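The bottles are the hard part

Metby, early shift. Kettle on, radio on low, floor just swept. I'd come to see what happens to a recycling depot when some of the sorting goes over to machines, and the first thing anybody showed me was a table of plastic bottles.

Ezequiel Ibarra runs the sorting side. Nineteen years on the belt before that, picking by hand. He talks fast and walks faster. Bottles, he says. Everyone thinks it'll be the weird stuff that beats a robot. It's the bottles. 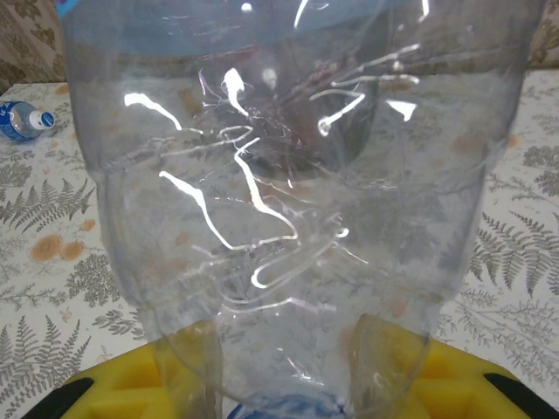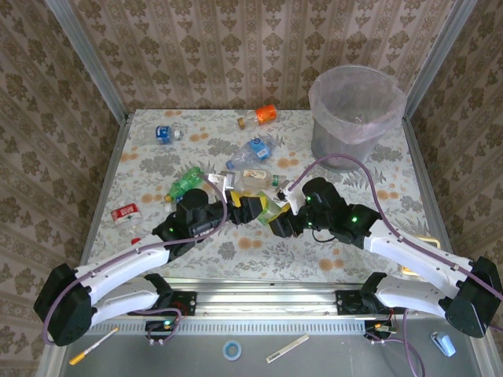
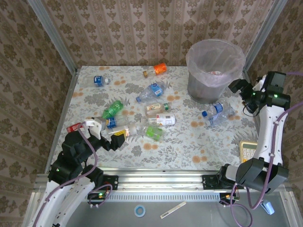 Why so hard? Crinkled plastic throws light all over the place. Clear ones you can see straight through, so the software has to guess where the bottle stops and the table starts. And no two are squashed the same. A person picks one up without thinking. The arms think about it. You can hear them thinking, little whirr, pause, little whirr.

The setup came from Bruveo, who do the arms and the fitting, and the software is called Clokitz. Staff call it Clive. There's no plan to put it on the main belt this year. For now it learns on a bench and the people who used to stand at the belt take turns teaching it.

That's the bit I came for. Twenty-seven people work the sorting floor here and all of them have been through the training. Some took to it straight away. Some did their hours and asked to go back to the belt, and they were let.

The teaching is slow. You guide the arms through a pick, then again, then again with the bottle turned round. In the first week they logged 216 good picks. The week before my visit it was 1,644. Ibarra has these on a whiteboard by the canteen door, next to the rota and a notice about fridge milk. Best week so far, 1,781, with a box drawn round it in red pen.

Is that good? Depends who you ask. A decent hand sorter would do that before lunch and not be smug about it. But a hand sorter also goes home with a bad neck. Ibarra has had two lots of physio on his shoulder. He lifts his right arm to show me how far it goes. Not very far.

What people on the floor wanted to talk about was hours. Pay, obviously, but hours first. The night shift has been the sore point for years, hard to fill, hard on families. If the arms could take even part of the night work, most of the people I spoke to would wave it off happily. What they don't want is to be told in a meeting that it's all been decided. That happened at Shiferaw, the bigger depot up the road, where a new line went in over a long weekend and the sorters found out from the new signs. A few of them work at Metby now. They have opinions.

So here the deal was written down before anything got plugged in. No job goes becuase of the arms until the end of next year. Anyone who teaches gets the higher rate for those hours. And the team can say stop. They have said stop once, in November, over a row about who was down for bench time and who wasn't. Two days off, new rota, back on.

It hasn't fixed everything. The higher rate only covers bench hours, so the belt crew feel they're doing the dirty end for less. One woman told me she'd rather have the belt anyway, you can chat on the belt. On the bench you've got to concentrate and it's you and Clive. She missed her mates. I hadn't thought of that one and I don't think the managers had either.

And the end of next year isn't that far off. I asked Ibarra what happens then. He said they'll sit down again. I asked if he beleived that. He looked at the whiteboard for a bit, said the first sit-down went alright, and then the belt bell went and he had to go.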